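Rultness market hall shuts for August, stalls split between two sites

RULTNESS - Shoppers used to getting their greens at the covered hall on Arroyo Street will need a new plan next month. Doors close at 6 p.m. on the last trading day of July and stay closed all through August while crews pull off the old roof.

All 46 stallholders have been offered a spot somewhere else. Most are going to the Skendstead parking lot, behind the bus depot. The rest, mainly hot food and the two fish counters, move to the old feed store at the north end of Arroyo, where there's running water and power already.

Hours at both sites will be 8 a.m. to 2 p.m. No evening trading. That part has not gone down well. Several produce sellers told the town they take more money after work hours than they do all morning, and asked for lights at the Skendstead lot. Answer so far, no. The lot goes back to the bus company at 3 p.m. and the town says it can't get that changed in time.

Rents drop by 30 percent for the month. Stallholders had asked for half.

The roof has leaked for years. Buckets in the aisles every spring, and last winter a section over the flower stalls was roped off and never reopened. Contractor Ivuseck won the job in April and says the new covering will be steel with skylights along the south side. The brick walls stay. So does the clock, though it's coming down for cleaning and might not be back up untill later in the fall.

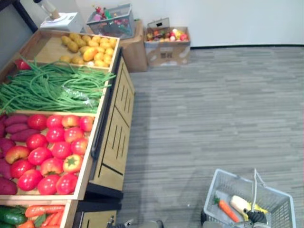 Tomatoes, potatoes and green beans on a wooden display stand.

Produce prices are the other worry. Growers had a cold, wet May and the early tomatoes came in late. Stallholders say theyre expecting plenty by August, which is exactly when they lose the hall and its cold room. Soft fruit sellers may cut back to a half stall. One berry stand has already said it will sit the month out and come back when the hall does.

A refrigerated trailer will be parked at Skendstead for shared use. Space is first come, first served, and has to be cleared each night.

Parking: 109 spaces at the Skendstead lot normally, most of them gone once the stalls are set up. Drivers are being pointed to the school lot on Arroyo, free for the month, five minutes on foot. The number 8 bus stops outside the depot and will run as usual. No extra buses planned.

Anyone with a standing order should check with their stall. Some are doing pickup only. The bakery counter will keep taking orders by phone but wont be slicing bread at the temporary site, no room for the machine.

Saturday-style events like the plant swap and the knife sharpening are off until the hall reopens. The plant swap may run outdoors at the library instead, details to come. Gift tokens bought at the hall are good at both temporary sites and their expiry dates have been pushed back a month.

A map of who is going where is up on the hall's front doors and at the town office. Paper copies from the office, mornings only. The stall list was still changing as of this afternoon so check before making a special trip.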